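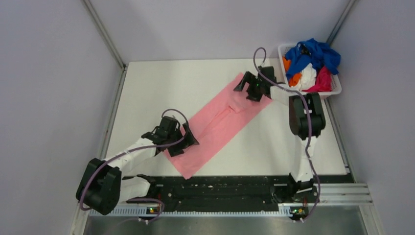

Two arms handle a folded strip of pink cloth on a white tabletop.

The sales sheet for the Flarnuneck fiber laser promises a beam so steady you can forget it's there. I have been hearing some form of that promise for most of my working life, and I have yet to meet a beam anyone could forget.

Jetovholm, which builds the thing, rates it at 50 watts and quotes a power drift so small it has to be printed with a footnote. The footnote says the figure was taken at constant room temperature after a full warm-up. How long is a full warm-up? The sheet leaves that out. Bheki Modise, who handles product questions for the company, told me it "depends on the install." Most things do.

Lyle Mercado runs a job shop that cuts thin steel for medical suppliers. He bought a Flarnuneck in May. His building has a roll-up door, and the door gets opened. "In the morning it's a lovely machine," he said. "By 2 p.m. I'm checking parts." He keeps an older Fokonach unit running next to it, louder and thirstier, and moves the fussy work over there when the weather turns.

Donal Gallagher, an optics engineer who has tested lasers for buyers for years, wasn't surprised. Makers measure power at the output, he says, and customers care about power at the part. Between the two sit a fiber, a lens and a good deal of dust. He asks every vendor for 800 hours of logged data from a working floor. Of the last 7 he asked, 4 sent a brochure.

Clotilde Baudry at Du Plessis, a rival, told me her firm would happily publish floor data if everyone else did. I asked whether it might go first. She said she would look into it, and I haven't heard back.

Maybe the Flarnuneck is as good as Jetovholm thinks. Mercado hasn't sent his back, and he says the cut edge is cleaner than anything he had before. But he paid for steadiness, and he still walks over every afternoon with a power meter in his hand.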